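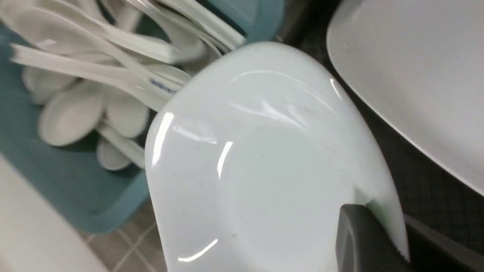
Redaktion Land & Handwerk

Der Ton kommt aus der Grube hinter dem Haus

In Zundholm wird seit Generationen getöpfert. Inzwischen leben noch zwei Werkstätten davon, und eine sucht einen Nachfolger.

Wer von der Landstraße nach Zundholm abbiegt, fährt zuerst an der alten Ziegelei vorbei. Das Dach ist eingefallen, der Schornstein steht noch. Dahinter beginnt der Töpferweg, eine schmale Straße mit Kopfsteinpflaster, an der früher fast jedes Haus einen Brennofen hatte. Heute sind die meisten Öfen zugemauert oder zu Gartenschuppen umgebaut.

Gunther Hamann hat seine Werkstatt am Ende der Straße. Er dreht Schüsseln, Krüge und Vorratstöpfe, an guten Tagen 50 Stück. Den Ton holt er zum Teil noch selbst aus der Grube auf seinem Grundstück. Er ist eisenhaltig, brennt rotbraun und verträgt keine hohen Temperaturen. Für Steinzeug und Porzellan kauft Hamann fertige Massen zu. "Die Leute wollen weißes Geschirr, das in die Spülmaschine kann", sagt er. "Das gibt unsere Grube nicht her."

Der Wandel begann in den siebziger Jahren. Bis dahin belieferten die Zundholmer Töpfer die Märkte der Umgebung mit Gebrauchsware: Milchsatten, Schmalztöpfe, Sauerkrautfässer. Dann kamen Kühlschrank und Kunststoffdose, und der Absatz brach innerhalb weniger Jahre ein. Manche Betriebe stellten auf Blumentöpfe um, andere auf Andenken. Hamanns Vater machte beides und verdiente an keinem von beidem viel.

Die zweite Werkstatt gehört Teresa Wasilewska. Sie hat in Girnumow gelernt und den Betrieb Sikora übernommen, dessen Namen sie behalten hat. Das Schild hing schon, und die Stammkunden kannten es. Wasilewska arbeitet fast nur mit weißer Masse und mischt ihre Glasuren selbst. In einem Regal neben der Tür stehen ihre Rezeptbücher, die Seiten voller Nachträge in verschiedenen Farben. Eine gute transparente Glasur zu entwickeln hat sie mehrere Jahre gekostet. Sie darf beim Abkühlen keine Haarrisse bilden und muss am Fußring sauber abgewischt werden, sonst klebt das Stück auf der Ofenplatte fest.

Gebrannt wird zweimal. Der Schrühbrand macht den Scherben fest genug für das Glasieren, der Glattbrand dauert länger und entscheidet über das Ergebnis. Wasilewska brennt elektrisch, Hamann mit Gas. Die Energiekosten sind für beide der größte Posten nach der Miete, bei Hamann sogar der größte überhaupt, das Haus gehört ihm. Er sammelt deshalb Ware, bis der Ofen voll ist. Im August hat er nur einmal gebrannt.

Verkauft wird auf Märkten, an Gastronomen und zunehmend auf Bestellung. Kamol Tanasarn, der in der Kreisstadt ein Restaurant führt, lässt seine Suppenschalen bei Wasilewska drehen. Er hat im Frühjahr 45 nachbestellt. Der Bruch sei geringer als bei der Ware aus dem Großhandel, sagt er, der Preis allerdings deutlich höher.

Hamann möchte in absehbarer Zeit aufhören. Seine Tochter arbeitet in der Verwaltung, ein Lehrling ist nach der Prüfung weggezogen. Mit Edmund Kurek, der vor einem Jahr aus der Industrie kam und jetzt drei Tage in der Woche bei ihm an der Scheibe sitzt, spricht er über eine Übergabe - entschieden ist nichts. Kurek müsste den Gasofen erneuern lassen und bräuchte dafür einen Kredit.

Die Grube würde er in jedem Fall weiter nutzen. Im Herbst wird gestochen, über den Winter liegt der Ton im Freien und friert durch, im Frühjahr wird er geschlämmt und gesiebt.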